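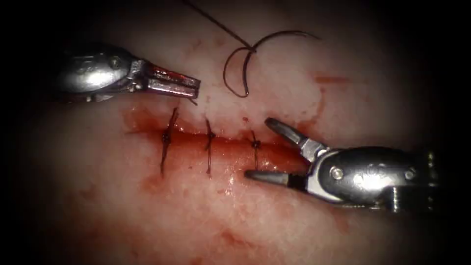 Rural patients are asked to travel too far for care that once was close at hand. When the outpatient clinic at Rosenthal shut its doors, the 2441 residents of the district were assigned to the hospital in Histmont, and the county described the change as a matter of scheduling. It is a matter of access.

The bus to Histmont runs 2 times a day. A patient whose follow-up visit lasts 15 minutes must give up a full day of work to attend it. Last year 282 appointments were missed by residents of our district, and the county recorded each one as a patient's failure to appear.

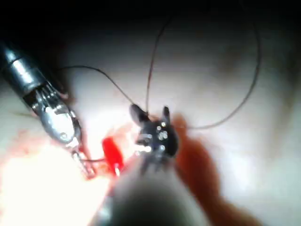 The county should fund a midday bus and reopen the Rosenthal rooms for follow-up visits. The lease has not expired. The town of Undus restored its weekly clinic under similar terms, and we ask for equal treatment in the September budget.
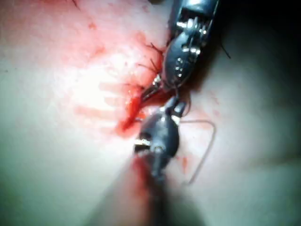 Two surgical instruments meet at a small incision.

Colm Tierney
9 September 2026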